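Magazine / Home Improvement / Doors and Entries

The Front Door You Stop Noticing

10 min read

Last updated 2019-04-19

Adjoa Abubakari had been shoving her front door with her hip for years before she called anyone. The door was solid fir, original to the house, and every summer it swelled against the latch side. In winter it shrank back and let in a draft that moved the rug fringe. She had planed it twice. The second time she took off enough that the door rattled when a truck went by.

"I liked how it looked, so I kept putting up with it," she says. "Then I had a heating bill that made me stop liking it so much."

Her case is a common one, according to Noel Panganiban, who installs entry doors for Kárason, a small contractor that handles mostly older houses. People blame the door slab. In his experience the trouble is just as often in the frame, the sill or the way the whole thing was shimmed when it went in. Before he quotes a replacement he puts a level on both jambs and the head, then checks the sill for a low corner.
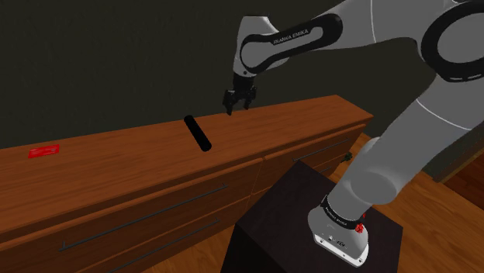 At Abubakari's house the hinge jamb was out of plumb by a quarter inch and the sill had gone soft at one end. Water had been getting behind the threshold, probably from a porch that was pitched slightly toward the house. A new slab hung in that frame would have stuck in the same place within a season. Panganiban recommended a prehung unit, with the door already mounted in its own frame, and a sill pan underneath.

She looked at three materials. Steel was the cheapest. It insulates well when the core is foam, and it holds paint, but a hard knock leaves a dent that is difficult to hide, and a scratch down to bare metal needs touching up before it rusts. Wood was what she already had. She could have ordered another one with a better finish, but the entry faces west with almost no overhang, and she knew she would be back on the porch with a brush every couple of years.

Fiberglass cost more than steel and less than the wood door she had priced. The one she chose, from a manufacturer called Girkeo, has a molded grain and a foam core. It came unfinished, and she stained it herself over two evenings. The first coat went on blotchy. She wiped it off with mineral spirits and started again with a gel stain, working one panel at a time.

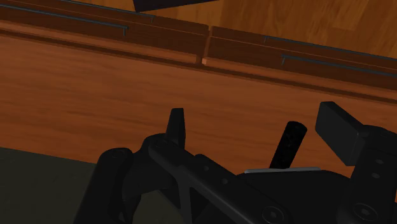
Can a new door be hung in the old frame?

It can if the frame is square, the wood is sound and the hinge locations can be matched. If the jamb is out of plumb or the sill is rotted, a prehung unit is usually the better buy, even with the extra labor.

Removal took most of a morning. The interior casing came off in one piece except for a split at the left miter, and Abubakari had asked for it to be saved. Once the old frame was out, the subfloor showed a dark stain 19 inches long. Panganiban's helper, Aksel Lund, cut back to dry wood and patched it with treated plywood. That added two hours to the bill and was the only extra charge on the job.

The sill pan went in next, bedded in sealant, with its back edge turned up so that any water would drain toward the porch. Lund set the frame on it and shimmed behind each hinge, then at the latch and the deadbolt. They opened and closed the door a good many times before any long screws were driven. Low-expansion foam filled the gap. The ordinary kind swells hard enough to bow a jamb, and Lund says he has pulled out more than one frame where that had happened.

Heiðrún Ingvarsson, who sells doors at the Prindow showroom, says most shoppers spend their time on glass and color. She tries to get them to look at the bottom of the door first. An adjustable threshold lets a homeowner raise the sill against the sweep as the rubber wears, using only a screwdriver. Some of the lower-priced units have a fixed threshold, and when the sweep goes the draft comes back.
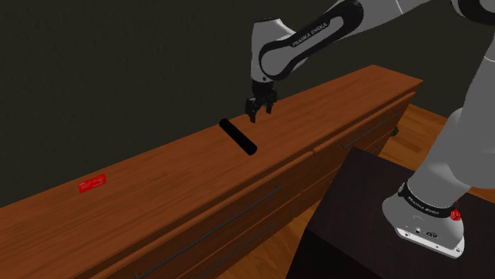
A wooden dresser along a dark wall.

Ingvarsson also asks which way the door will swing and where the storm door is, if there is one. A dark door behind a full-glass storm door on a sunny wall can get hot enough to warp plastic trim, and some warranties exclude it. Abubakari had an aluminum storm door and decided to leave it off.

For the lock she reused her old deadbolt, with a longer strike plate fastened into the framing by four screws. The handle set is new, a plain lever from Flalix in a brushed finish.

The door went in last November. The saved casing is back up with the split glued and filled. She has adjusted the threshold once, a half turn at the latch end, and she has a quart of the stain left over in the basement. The porch still pitches toward the house, and fixing that is next on her list.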